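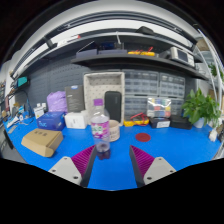
Slide 1. Gripper at the bench, pads apart, view from the tool camera.

Opening. Talk covers upkeep of one tool only: the two-finger gripper on the Dramov cell at Kesville. Arm and controller are out of scope. Say so early, questions drift there.

Point at the fingers. Gray mounting plate, two screw holes each, purple ridged pad on the inner face. The pad is the wear part. Plates stay in service unless bent.

Pad change interval: 300 hours. We started at 1245, taken from the Trekex sheet, and were dropping parts well before that. Pads go on in pairs. A new pad against a worn one puts the grip center off to one side.

Procedure, read slowly:
Open fingers fully. Lock out air at the cell, then bleed.
Back out both screws on the left plate, then the right.
Wipe plate face with alcohol. Let it dry.
Fit new pads, ridges facing in. Run screws in by hand, then torque.
Close on the gauge block. Check for light along the full pad height.

Camera. The lens is very wide, shelf lines bow at the edges. Do not judge finger angle by eye from this view. Use the corrected view in the Bhatia software, or a square on the bench. Clean the lens at each pad change. Dry cloth only.

Zero check after refit. Close, read position, open, repeat 21 times. Log the spread. If it exceeds the limit on the cell card, reseat the plates before touching any offsets.

Spare pads: about 300 ordered, due in April. Until then take from the Kesville drawer and sign the sheet.

Next slide: wear patterns, left pad against right. Skip if short on time and go to the torque table.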